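# Touch-up on a pale blue-white wall shows as patches from one side

**Zainab Dauda**

Wall is interior drywall, painted with Brelto eggshell in a pale bluish white. I filled several anchor holes, sanded, spot-primed and touched up from the original can. Straight on, the color matches. From the doorway, with the window on the far side, each repair shows as a dull patch. The rest of the wall has always been slightly mottled and I can live with that, but the patches are worse.
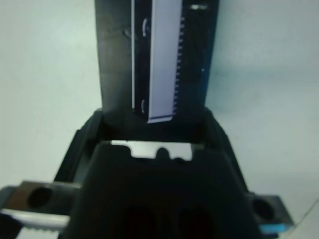
Wall color on both sides of the dark panel, brighter toward the upper right.

The original coat went on by roller. Touch-up was done with a 2-inch brush, two coats. Room was at 67 degrees F both days. The can has been stored in a closet and was stirred by hand for a few minutes. Is this a color problem or a sheen problem, and do I have to repaint the whole wall? It is 184 square feet, net of the window.

**Mirsad Kos**

Old paint. Buy a new can and do it over. I had the same thing with Zekon paint and gave up after the third try.

**Danica Vidmar**

It is a sheen problem. The usual name is flashing. If the color were off, you would see the patches from straight on as well.

Three things affect it here:

- Porosity. Filler absorbs more binder than painted drywall, and a thin spot-prime doesn't fully seal it. The finish coat over it dries flatter.
- Texture. A roller leaves stipple and a brush leaves lines. They scatter light differently at a low angle.
- Mixing. Flattening agents settle in storage. Hand stirring often leaves some on the bottom, so the sheen of what you brush on may not match the first job.
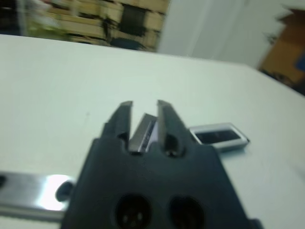 Gloss is measured at a fixed angle, and for most house paint the meter is set at 60 degrees. Eggshell reads low there and can still look fairly shiny from a doorway, where you are viewing the wall at a much shallower angle. Bare metal has the same dependence in a stronger form: on the small silver-gray piece between the two dark fingers, the tilted face has a lighter band near its right side and a thin dark strip. On your wall the difference is smaller, but the eye picks it up along the edge of each repair.

What I would do:

1. Scuff the patches with 220 grit and wipe off the dust.
2. Prime each one again, feathering a few inches past the filler. Let it dry for the full time on the label.
3. Have the store shake the can. If it has skinned over, strain it first.
4. Roll the entire wall, corner to corner, with the same nap as the original job. Keep a wet edge.

You don't need to do the adjoining walls. A break at an inside corner doesn't show.

**Zainab Dauda**

Thanks. I'll reprime this weekend and roll the full wall in June. The original roller cover was 3/8 inch, so I'll get the same again.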